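Gripper Kit Purchasing Notes and Data Card

Meso home tasks, bedroom subset

Read me first

Hi! If you landed in this folder looking for the recordings, they're one level up. What I keep in here is the shopping side of the project: what we bought, what we're buying next, and how the bedroom subset of Meso ended up deciding most of it. I started it as a page of scribbles in August and it grew, so apologies for the mix of data card and budget diary.

If you're planning a similar setup (handheld grippers, ordinary homes, one person with a tool in each hand) then please steal whatever you like from it.

What's in the subset

157 episodes, all bedroom work. Folding clothes, spreading and gathering up cloths, sorting piles, moving things off the bed and back on again. Every episode is two-handed, so each one has a left stream and a right stream plus a small text file with the task name and the unit numbers.

Folders are named by task, then by session. If a session has a file called HOLD in it, leave it out of training until I've fixed the labels. I'm slow at this, sorry.

Why the grippers come in pairs

My very first budget line was for single grippers, with a vague idea that we'd "add a second hand later." Please don't do this! Cloth wants two hands. You can pinch a corner with one gripper and drag it, sure, but anything that looks like folding needs the other side held down or lifted at the same time. So the unit we plan by now is the pair, and I've stopped letting anybody quote me for singles.

We got prices from two suppliers, Heltbridge and Rawat. Heltbridge was cheaper per pair but wanted us to take the charging dock with it, and we already had docks. Rawat sold the bare pair and would ship fingers separately, which mattered a lot more than I expected (see the parts list further down). We went with Rawat for the first order and I'd do it again.

The pairs we have are black with yellow fingers, and the yellow has been lovely for review. When I'm scrubbing through a session at double speed, I can find the fingertips right away, even over a busy bed with a patterned mat and a heap of clothes on it.

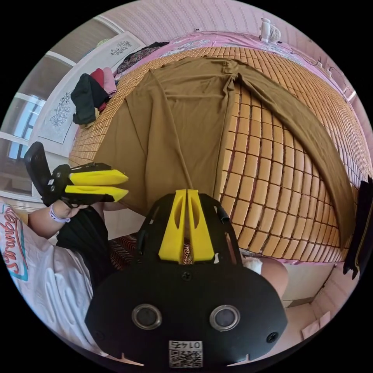 What to put in the budget

1. Pairs. We're planning on 22 pairs for the next round. That covers everyone recording on the same Saturday with a few left on the shelf, and the shelf ones matter, as I learned the week two of ours went back for repair.

2. Spare fingers. I ordered 40 for the coming round and I'm treating them as consumables, same as tape. Put them on their own line or they get swallowed by "misc" and then you're begging for them later.

3. Screws and a decent small driver. Cheap, boring, always missing. Get more than you think.

4. Number stickers. Each body has a white sticker with a four-digit number and a code to scan (0145 is one you'll meet in the recordings). Print a second set on day one and keep it in the box. The number goes into the episode text file, and a unit with no readable sticker sits out until it has one.

5. Carry cases. I skipped these the first time and used tote bags. Everyone hated the tote bags.

6. Storage. Two streams per episode adds up fast, and I forgot to double it in my spreadsheet. Budget for two copies as well, on separate drives.

Things I'd leave out: fancy stands, backdrops, staged furniture. People record in their own rooms with their own beds and their own laundry, and that's the whole charm of the set. A desk fan on the mattress or a cable along the wall is fine, leave it be.

Still undecided

I can't settle on the wireless sync add-on from Prelik. It would save us a fiddly alignment step after each session, but it's priced per pair and at our numbers it would eat the spare parts money. I've asked for a loaner. If it's good I'll move it into the list above and grumble about the cost.

The other open one is insurance for units that live in people's homes between sessions. Our current plan is "be careful," and I know that's not a plan.

Using the files

Internal use and research sharing are both fine, but keep the text files with the streams so the unit numbers stay attached. Rooms are real rooms, so don't post clips publicly without checking with me. If you spot a wrong unit number, send me the session name and I'll fix it in the next pass.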